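About Skandano

A small language school above the bakery in Skelomside
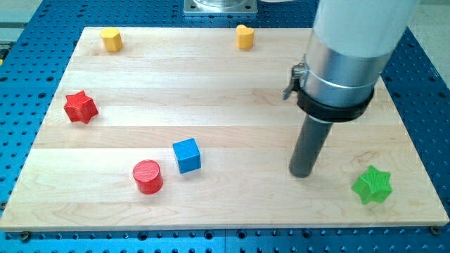
Do I need to know any Norwegian before I join?
Most of our beginners arrive with a word or two picked up from the television, and plenty arrive with none at all, so please come as you are. The first evening is spent on hellos, names and how to ask somebody to slow down, and the kettle is on before we start.

How the school began

Skandano started at a kitchen table. Yoshinori Miyazaki had come to Skelomside by way of Bukholm, where he lived for 14 years, first learning Norwegian himself (badly, he says, and mostly from bus drivers) and then teaching it to other newcomers at the adult college there. When he moved here he put a card in the library window offering conversation practice on a weekday evening, expecting perhaps a retired sailor or a student with an exam coming up. What he got was a couple whose daughter had married into a Bukholm family and who wanted, very much, to be able to talk to the other set of grandparents.

They came every week through a whole winter, and they brought a neighbour, and the neighbour brought her brother, and by the spring the kitchen table had run out of sides. We took the two rooms above the bakery the following May and we have been here ever since. If you come to a morning class you will smell the cardamom buns through the floor, and we can only apologise for what that does to your concentration.

What we teach

Norwegian is still our main language, from complete beginner up to the level where you can follow the radio news and grumble about it afterwards. We also run Danish and Swedish groups when there are enough people asking, and a reading circle for anyone who has reached the stage of wanting proper books. The circle is working its way through a family saga at the moment and is very slow, as it stops to argue over every dinner in it.

Groups are kept small so that everybody gets to speak, and everybody does speak, even the shy ones, usually by the third week or so. We don't give marks. There is homework, but it is the sort you can do on the train: a short recording to listen to, a few lines to write, a recipe to try to follow. If you haven't managed it, come anyway!

How we go about it

Yoshinori learnt his Norwegian as a grown man with a job and a long walk home, and it has shaped the way the whole school works. We teach whole sentences from the start, the kind you might need that same evening, and let the grammar come along behind once you have something to hang it on. You will read aloud a good deal. You will also hear a lot of different voices, because people in Bukholm do not sound like people in Oslo, and it is a great pity to learn a language for a year and then be floored by the woman in the chemist's.

We do like a game, too, and a song, and a bit of acting out at the post office counter. Grown-ups tend to groan when the costumes box appears and are then quite hard to get out of the hats.

Lakatos evenings

Once a term we close the books and hold what we call a Lakatos evening, named after the old café on the corner where our first class used to go on to afterwards and sit until the chairs were put up. Everyone brings a dish and a friend, and the only rule is that you try to order your food, pass the salt and tell at least one story in the language you are learning. Friends who speak not a word are very welcome and generally end up learning one.

Families and younger learners

Children from seven upwards can join our after-school group, which is half stories and half making things, with a good deal of noise in between. Parents are welcome to wait in the front room, where there are armchairs and a shelf of Norwegian magazines of varying age.

Come and see us

The door is the green one to the left of the bakery, and the stairs are rather steep, so do let us know if you would like a class in the ground-floor room at the library. You can sit in on any lesson free of charge before you make up your mind. Just ring the bell marked Skandano and give it a moment, as whoever is nearest has to come down two flights to let you in.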